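Can a Machine Clear the Snack Table Yet?
Project report by Noreen Jafri

When I started this project in March I fully expected to write that household robots were nearly here, and I was a little sad (though also relieved, for the sake of my word count) to find the picture so much more mixed than that. Picking things up off a table is the part that goes well – given a firm, regular shape, a two-fingered gripper does a lovely job, and of the 72 pickups I logged, the drinks cans gave me the least to write about.

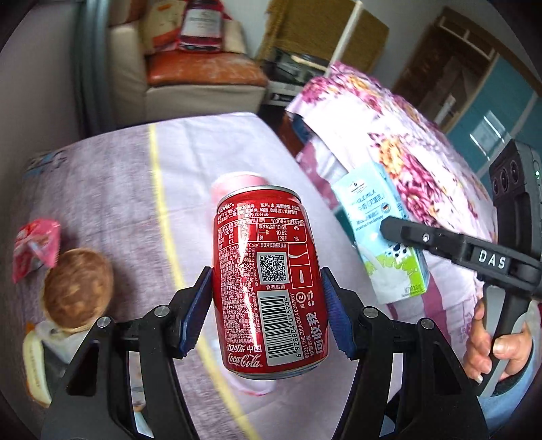

Figure 1. Coca-Cola can held between ridged blue finger pads, with a bun and a milk carton on the table behind.

Soft things are another story! Bread squashes, wrappers crinkle and slide away, and a cup with something still in it asks for a kind of patience that I suspect takes us years to learn as children. I had hoped to try 100 pickups and ran out of Tuesday afternoons, so please read my wrapper results kindly. My next step is to repeat them with slower closing.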